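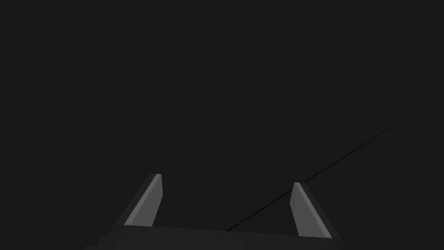
torquewrench_dan replied:
I'd leave the stock fingers on until you've got a baseline. Swapping fingers and controller in the same week is how I lost most of February. Run the Randeo as shipped, write the numbers down, then start messing with it.

mapleservo wrote:
Yeah, fair. I was itching to try the Warnetti fingertips right away (they're longer, and I love the idea of more reach) but I'll hold off. For anybody just joining, I'm doing everything in sim first and comparing two controllers on the same arms, the plain Goh one and the Flarnholm one with the force limit. Same start pose, same grasp list. So far it's just Goh, 90 tries.

kettle_bot wrote:
Which view are you feeding it? If it's only the one down by the gripper, you're going to have a bad time with anything flat. All it gets is two fingers and whatever happens to be between them.

mapleservo wrote:
Close view plus one from up on the body. I tried close only at first and it kept closing early on thin stuff. Adding the wide one helped a lot, but it's slow - my poor desktop sounds like a hair dryer.

pegboard77 wrote:
I'm going to disagree with kettle_bot. I've run close view only for ages and it's fine if your approach is straight down. People throw more cameras at what is really a planning problem. Post your kitchen setup, I bet the arm is coming in at a silly angle.

kettle_bot wrote:
Straight down works great right up until the thing you want is lying next to something taller. Then you need to come in from the side and your one camera is staring at nothing.

mapleservo wrote:
OK you two, kitchen it is! Both arms are up, fingers to the sky, which is how I like to park them between runs. I put my notes from the test log under it.

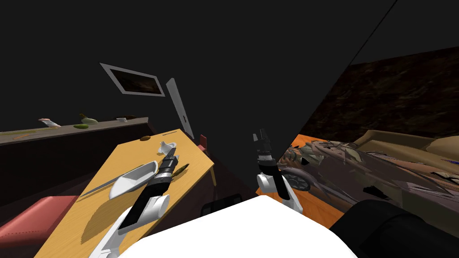

Flarnholm test, home office, November 14, 2018
Switched controllers, left everything else alone. Stock fingers on both arms. The white dish on the table is the one I care about most. It's long and shaped kind of like a boat, and there's a knife sticking out from under it, so a sloppy grasp can catch both. The little brown potato-looking thing farther back is my easy one. Goh dropped the dish 17 times out of 90. Flarnholm dropped it 2 times out of 90, but it took forever to make up its mind, and I had to raise the timeout before it would finish at all. Final settings are in config 653 if anybody wants them.

torquewrench_dan wrote:
17 down to 2 is a big jump. Did you raise the timeout for Goh too? If you didn't, you're comparing patience as much as force control.

mapleservo wrote:
Ugh. No. Goh never hit the timeout so I didn't think to change it. I'll rerun it with the longer one so they match.

pegboard77 wrote:
And I still say it's the approach. Get the knife out of there and see if Goh does any better on the dish. If it does, your controller was never the issue.

mapleservo wrote:
I kind of want the knife there though! My real counter is never tidy, and if the thing only works on a clean table I'm not going to be happy with it. But sure, I can do one set without it so we have both.

kettle_bot wrote:
Keep the knife. Also what's your friction set to on the fingertips? The defaults on the Randeo model were way too grippy when I had it, everything stuck like it was covered in tape. Made me feel like a genius until I tried real hardware.

mapleservo wrote:
Default, I never touched it. Guess that's another rerun. Do you remember what you dropped it to?

kettle_bot wrote:
Not offhand, it's on my other machine. I'll dig it out tonight and send you the file.

torquewrench_dan wrote:
Post it here instead of sending it, I'm on the defaults too. And mapleservo, please change the friction and the timeout in separate runs - one at a time!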